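Devum 318 Clear Film Bags

Home > Packing supplies > Bags and film > Devum 318

Sold in packs of 50
Item no. 764
Sold by Joso Packing Supplies

The Devum 318 is a clear plastic bag for small goods which must stay visible on the shelf. We sell it to shops, repair rooms and small warehouses. The film is thin and soft, so it follows the shape of the item inside. It has no printing, and you can put your own label on the front or on the fold.

The bag is open on one short side. For closing you may use tape, a clip or a heat sealer. If you use a sealer, please start with the low setting and try it first on one empty bag.
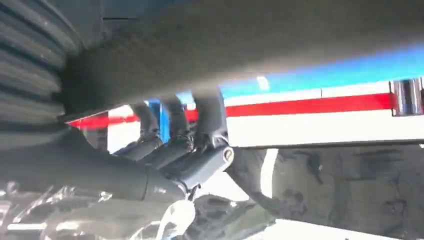
Many customers ask us if the bag makes wrinkles. Yes, it does, as every thin film. After some hours in a flat pile the bags become smoother, but they will not be like glass. For gift packing we recommend the Margaritis stiff sleeve, which costs more and holds its form better.

Storing

Keep the pack closed in a dry place, away from heaters. On open metal shelving it is better to lay the bags in a shallow box, or they slide down between the shelves. Please do not put heavy cartons on top. In January the film can feel harder if your storage room is cold; bring the pack inside the evening before you need it. 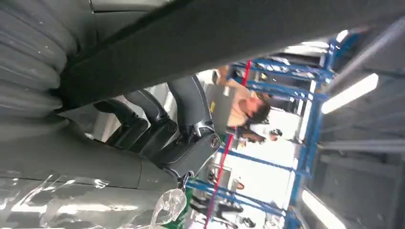
Ordering and returns

Orders received before 2 p.m. leave our warehouse the same day. Unopened packs can be returned within seven days. Opened packs we cannot take back, except when there is a fault in the film.

For larger quantities, or for the same bag with a hanging hole (Dollby type), please write to Rozália Medve in our sales office. She will answer you with the price and the delivery time.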